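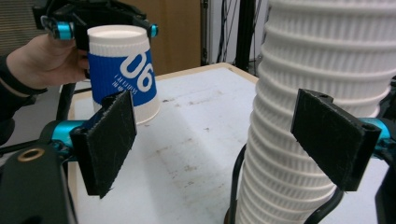
Staff should have been told sooner, according to one employee of Brotora, who learned that her bank details had been exposed from a letter that reached her 19 days after the company found the fault. The information security lead at the firm does not dispute the date.

"We wanted to be certain whose records were involved before we wrote to anyone," the security lead said in an interview on 30/10/2021. "I would now send a short notice on the first day and a fuller one later."

The records of 3000 current and former employees were held in a shared folder belonging to Senumora, the supplier that has run the Brotora payroll since March. A password for that folder had been reused on another service. Whoever obtained it opened 79 files, most of them payslips and tax forms.
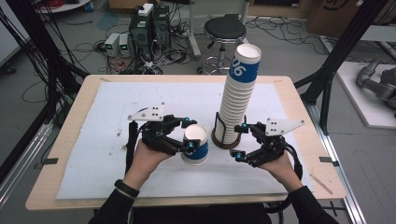 The password had not been changed when the contract began, and no second check was required at sign-in. "It was on the list of tasks for the handover," the security lead said. "It was marked as complete — it had not been completed. We have asked both sides to explain how that happened."

Access to the folder now requires a code sent to a registered telephone, and files relating to people who have left the company are being removed. Staff at the Drimimton office have moved to the new arrangement first. The remaining sites will follow.

Asked whether Brotora would keep its supplier, the security lead said that the matter was under review. "Changing supplier means moving all of those records again, and that carries a risk of its own."

Employees who have not received a letter may ask the personnel office whether their records were among those opened.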